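How to clear a littered bedroom floor with one small bin

A bedroom carpet collects wrappers, bottles and tissues faster than any other floor in the house. The job below takes 10 minutes in a small room. You need a round bin, a black liner that is a size too big, and a second bag for recycling.

Step 1. Bring the bin to the rubbish
Put the bin on the floor between the bed and the worst patch. If the rubbish is close together, hold the bin low and tilt it so that flat things can go in from the side. Small wrappers are easy to lose on pale carpet, so start with those.

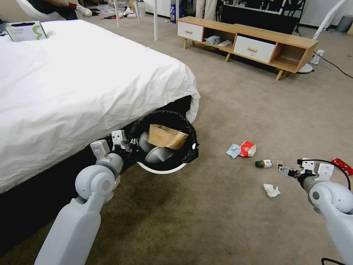

Müzeyyen Kılıçarslan wrote in to say that she does bottles first, as a full one can leak if you kneel on it. Either order is fine. Check the caps are tight before you move anything.

Step 2. Pack the bulky things properly
Brown paper and card take up most of a small bin. Crumple them and push them to one side, then slide bottles in at an angle in the space that is left. Tissues can go on top. If one catches on the rim, tuck it in before you carry the bin anywhere.

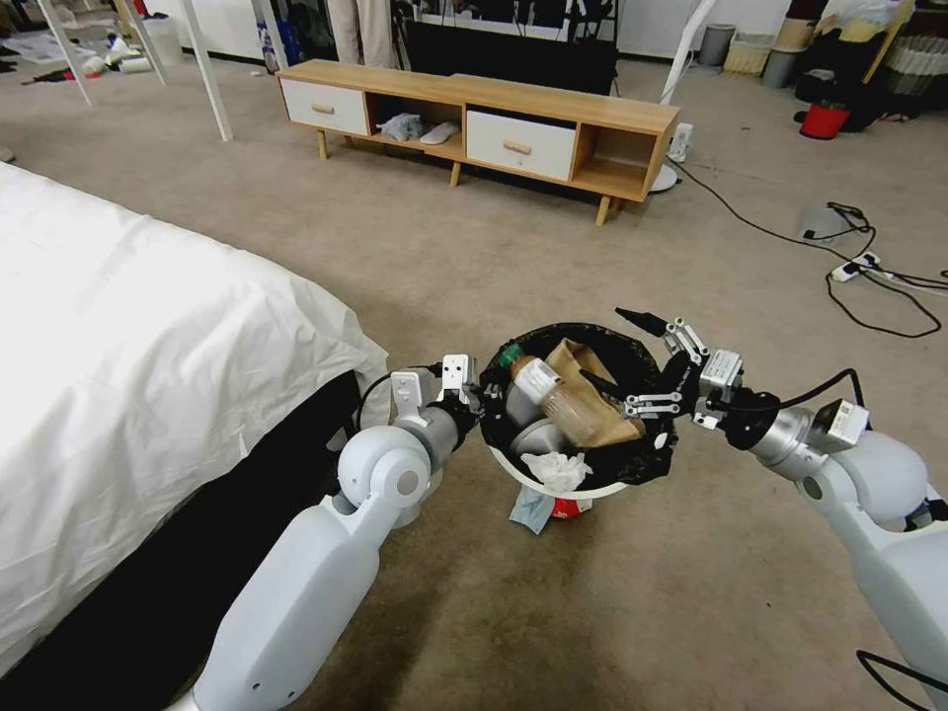 Step 3. Set the liner
Fold the loose edge of the bag over the rim all the way round. Stand the bin at the foot of the bed, where you won't kick it, and work back towards it. Bottles, cup holders and snack packets can wait on the carpet while you do this. Pull any bedding that hangs down clear of the bin.
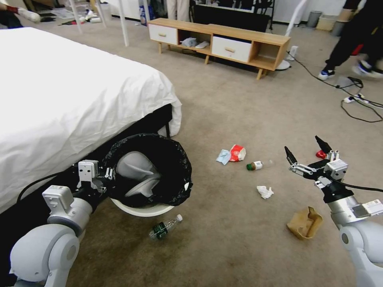
Step 4. Check the edges
Look under the overhang of the duvet, along the TV stand and behind table legs. Slippers can go in an open cubby. Lift cables to look beneath them and put them back flat.

Step 5. Lift the bin out
Use both hands, one on each side of the rim, and keep it level. 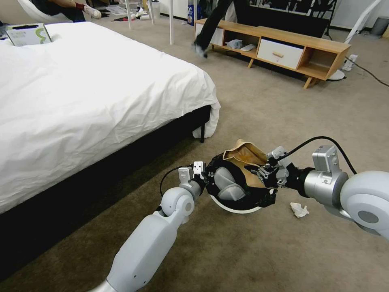
Carry it to the kitchen and sort it there, bottles in one bag and card in another. Wipe the inside of the bin and leave it to dry for 30 minutes before fitting a new liner. Vacuum the carpet last, and treat any dark marks separately with a damp cloth.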